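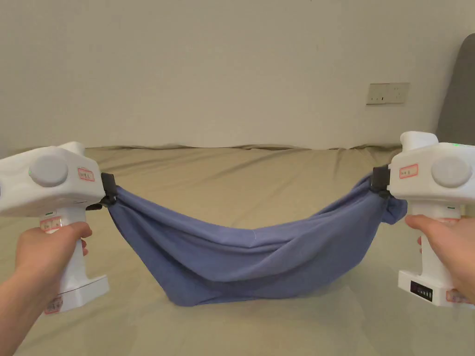
Courses > Tangen Workshop Program > Unit 4 > Handout 2

Looking after a pair of hand-held grippers

Reading time: 4 minutes

These notes cover the paired grippers used in the Skirkberg cloth-handling exercises. Read them before you pick anything up. The grippers are more forgiving than the Doster arm in Unit 3, but so is most farm machinery.

Before the session

Wipe both jaws with a dry lint-free rag. Knit fabric sheds, and the fluff packs itself into the hinge where you can't see it until the jaw stops closing squarely. Use a wooden pick to get it out. A screwdriver also works, once, and then we order a new jaw.

Check the bolts at the finger joints by hand. If one turns under your fingers it is loose. Snug it up with the short hex key and write it in the log, including which gripper it was. "The dodgy one" has appeared in the log four times and appears to refer to at least two different grippers.

Power on the left unit first, then the right, and wait for both to settle before you squeeze either handle. The zero position is taken at start-up. Squeeze early and the software will believe, with great confidence, that half open is shut.

Jaw check

Open and close each jaw fully, slowly, 4 times. Then pinch one layer of cloth and pull gently. It should hold without you strangling the handle. Repeat with a thick fold. If the cloth creeps out, look at the pads before you touch any settings.

Cloth check

Lay the test cloth on the bed in a heap. Pick it up by two points, stretch it between the jaws, lower it and let go with both hands at the same moment. Do not neaten the heap between tries. Everyone wants to.
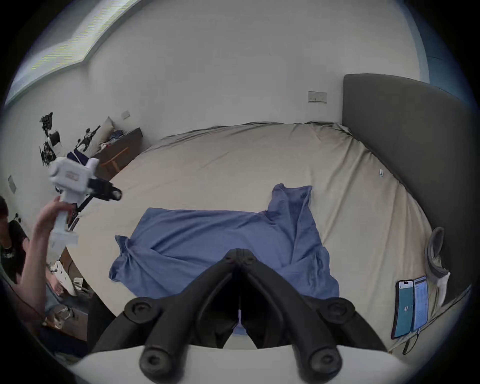
Fig. 2. Jaws pointed at the blue cloth on the bed, second gripper held at left.

Keep your wrists low and your elbows loose. Sore forearms usually mean you are gripping too hard — change over with your partner and note the time.

Service intervals

Pads: inspect at every session, replace at around 1,000 closures. The Nevo counter resets only if you reset it. One pair reached 1,525 before anybody looked, and by then the pads were as smooth as river stones.
Finger joints: one drop of light oil a month. One.
Labels: if the handwriting has rubbed off, rewrite it in permanent marker and match it to the log.

For next time

Bring your log sheet and read the section on cable strain in Handout 3. It is short and has a diagram.

© Tangen Workshop Program | Questions: ask at the Skirkberg front desk | Back to top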